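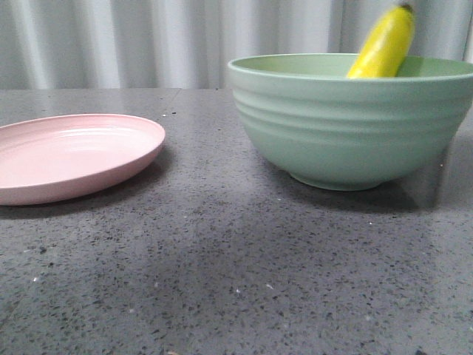 A pink plate and a green bowl with a banana in it.

The Border War of Rata: A Story for Young Readers

Have you ever argued with someone about where your side of the room ends? Long ago, two neighboring countries had an argument like that. One was called Rata. The other was called Preven. Between them ran a river, and both countries used it as their border.

A border is a line that shows where one country stops and another begins. Some borders follow rivers or mountains. Others are straight lines drawn on a map.

Why did the trouble begin?

One spring, heavy rains made the river flood. When the water went down, the river had moved. A strip of farmland that had been on the Rata side was now on the Preven side. Rata said the land still belonged to its farmers. Preven said the border was the river, wherever the river went.

Each country had an ambassador living in the other. An ambassador is a person who speaks for his or her government in another country. The ambassadors met for 12 days but did not agree. Rata then called its ambassador home. This is known as breaking off relations. It does not always lead to war, but it is a serious warning.

What happened next?

In September, Preven sent 100 soldiers across the farmland to the town of Quintanilla. Rata declared war the same week. To declare war means to announce it officially, so that the people and other countries know it has begun.

The fighting lasted 40 days. Many families left Quintanilla and walked to the port of Flultcombe, where the schools were opened so that they had a place to sleep. Children helped carry water and blankets.

How did it end?

Both sides agreed to a truce, which is a promise to stop fighting while leaders talk. Wayne Whitlock spoke for Rata and Jeferson Mendonça spoke for Preven. They signed a treaty with 14 parts. A treaty is a written agreement between countries. It said that the border would stay where the old river had been, and that farmers from both sides could use the water.

Stone markers were set along the old riverbed to show the line.

Words to remember

Border: the line between two countries
Ambassador: a person who speaks for a government in another country
Truce: an agreement to stop fighting for a time
Treaty: a written agreement between countries

Talk about it

Was it fair to keep the border in its old place? Discuss your answer with a classmate or a family member.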